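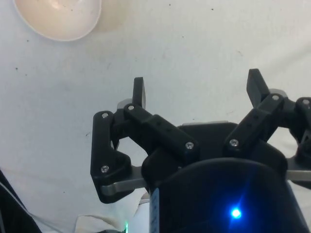 # 参观学习报告:Mivach 开放日与抓取演示

四月里,我们小组五个人坐了很久的车,去 Estton 参加了 Mivach 的开放日。本来是课程里“任选一家单位参观并写报告”的作业,我们投票选了它,主要的理由说来有点不好意思:离学校最近的那家已经被别的组报走了。不过回来的路上大家一直在聊,聊到差点坐过站,所以这份报告写得比要求的长一些,请老师多包涵。

## 一、行程经过

上午九点半到门口签到,领胸牌和一本薄薄的介绍册。册子上写,Mivach 的这栋楼里常年有 23 个项目在做,其中一部分和仓储有关,一部分和家庭服务有关。我们被分到的路线是先听讲座,再看装配间,最后看抓取演示,午饭自理(楼下的面馆很好吃,推荐下一届的同学去,牛肉给得很实在)。

讲座讲的是“为什么抓一个碗这么难”。讲的人语速很快,我的笔记记得乱七八糟,后来是对着组员的笔记才补全的。大意是说,人伸手拿东西时,早就把物体的轻重、滑不滑、边缘厚不厚估了一遍,手指会自己调整;而机器要把这些一项一项拆开来做。碗的麻烦在于它的边很薄,内外两面都是弧面,手指从哪个角度下去,差一点点结果就不一样。

## 二、抓取演示

演示放在下午,也是我们最期待的部分。工作面上铺着白色的底,放一只白瓷碗,机械手装在手臂末端,从上方靠近。说实话,第一眼看过去,我们都觉得白碗放在白底上像是故意为难它,连我自己隔着一段距离都要找一下碗沿在哪里。有同学当场就问了,对方回答说,颜色接近的情况在真实的厨房里很常见,与其回避,不如早点练。

机械手是多指的,主体大多是哑光黑色的塑料件,用金属螺钉连起来,掌部下方向两侧伸出银色的金属板。手指由几段连杆组成,连杆表面有一排小方孔,指尖是扁平的黑色指垫。我们在《机械原理》课上画过不少连杆机构,画的时候只觉得是线段和圆圈,近看实物才明白每一个转动副都要有地方放螺钉、放垫片,还要给相邻的连杆让出空间。我们组有一位同学盯着手指的关节看了很久,后来在本子上画了三页草图,其中一页附在本报告的附录里。

腕部是一个黑色的圆柱形外壳,亮着一个蓝色的小灯。我们原先以为指示灯只是装饰,问了才知道,在他们这里灯的颜色对应手臂的状态,现场的人抬头看一眼就心里有数。这种小地方我觉得特别值得学,我们自己做的小车上次调试时,就是因为看不出程序到底有没有在跑,白白等了一下午。

演示用的控制软件叫 Ostard,是他们自己写的。屏幕上会列出每一次尝试的编号和结果,我们看到的那一组一共做了 161 次。对方很坦率地告诉我们,参观日前一周刚换过指垫,所以新旧数据不能直接放在一起比。听到这句话,我旁边的同学小声说“实验课老师也是这么讲的”,我们几个都笑了。

## 三、提问环节

提问时间原定 30 分钟,后来超了不少。整理几个我们觉得有用的问答:

- **手指为什么不做成五根?** 每多一根手指,就多一套关节要装、要校准、要维修。他们的任务以杯碗和小盒子为主,现有的结构够用了。
- **塑料件会不会容易坏?** 会磨损,但更换方便,改设计也快。受力大的地方还是用金属板。
- **本科生想做这个方向,先学什么?** 先把力学和编程的基础打牢,然后尽量多动手拆东西。对方还推荐了一本叫《Egilsson 手册》的内部教程,公开的部分可以在前台领到,我们领了两本,一本放在小组的柜子里,欢迎借阅。

## 四、收获与不足

对我来说,最大的收获是看到了“慢”。以前在网上看机器人视频,都是剪得很利落的,一伸手就成功。到了现场才发现,大部分时间是在等、在调、在记录,人走来走去,弯腰看一眼,再回去改一个参数。我原来觉得这样很枯燥,可是站在旁边看久了,竟然也跟着紧张起来,手指快碰到碗的时候连呼吸都放轻了!

不足之处也要写清楚。一是我们事先准备的问题太笼统,像“未来发展如何”这种,对方很耐心地答了,可是我们记下来的几乎没有能用的内容。二是没有提前查清楚能不能录像,分工时安排了两个人录像,结果到场后才知道只能在指定的位置拍。三是讲座里关于接触力估计的那一段,我们全组都没有完全听懂,打算下周去找任课老师请教,弄明白以后再补进报告。

## 五、后续计划

我们想用实验室现有的舵机做一个两指的小夹爪,先不追求抓碗,能稳稳夹起一块橡皮就很满意了。预算表已经列好,连同往返车费的票据一起交给学院,合计 1,943 元,其中大头是舵机和打印耗材。图纸的第一版由画草图的那位同学负责,我负责采购和写记录,期中检查之前争取把第一根手指装起来。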